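Orthorpe Robotics Club Stacks Its Way Into the Norðdahl Round

The robotics club at Orthorpe has a spot in the Norðdahl tabletop round this July, and the back benches have been busy ever since the news came through. The club entered with a student-built program called Sevness, which learns small jobs by copying what a person does with the arm by hand. It picked up enough points in the qualifier to go through on its first try, and the cheer could be heard all the way down the science hallway!

The club has 13 members this year, most of them brand new to robots. They meet after the last bell and work until 5, or a little past it if a run is going well (and lately a lot of runs have been going well). The qualifier asked every team to send in 422 recorded practice runs. Orthorpe kept right on going after that and now has 2088 saved on the club computer, sorted by task and by the student who was driving.

Stacking has become the club favorite. The rules call for same-size cubes, placed one at a time, and the tower has to be standing on its own with the gripper open before the judges will score it. A tower doesn't need to be perfectly straight, which has led to plenty of loud debate about how much lean is too much.
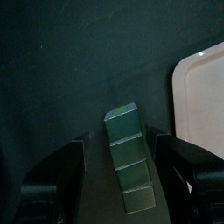
Four green cubes up, gripper open, and a bit of a lean to the left.

Students started the year by driving the arm with a game controller and switched over to hand guiding in the second term. That change made a huge difference. Runs got smoother, the jerky stops at the end of each move mostly went away, and newer members could take a turn on their first afternoon instead of spending weeks learning the buttons. One ninth grader wrote a little script that plays a chime when a run is saved, and now the whole room looks up every time it goes off. 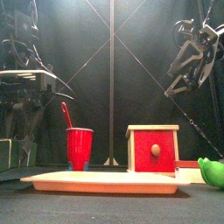

The Norðdahl round adds a second part called Kitchen Table, and it's a big step up from cubes. Teams get a list of everyday objects and have to plan moves for two arms sharing one table without bumping each other. Orthorpe has been practicing with a red cup that has a long-handled spoon standing in it, and with a little wooden box whose drawer has a round knob to grab. The spoon is the one everybody wants to try. Its handle ends in a loop and sticks up well past the rim, so there are at least three ways to go for it, and each has its own loyal fans in the club. The drawer takes more patience, with a straight pull scoring higher than a crooked one.

Grotell, the parts shop across from the bus depot, is lending the club spare finger pads and cable ties through the end of the season. The club has also been given the old map room for storage, so the tables can stay set up between meetings.

Visitors are welcome at the open practice, which starts at 4:30 p.m. in the science wing. Anyone who wants a turn guiding an arm can sign up at the door. Closed-toe shoes, please, and long hair tied back.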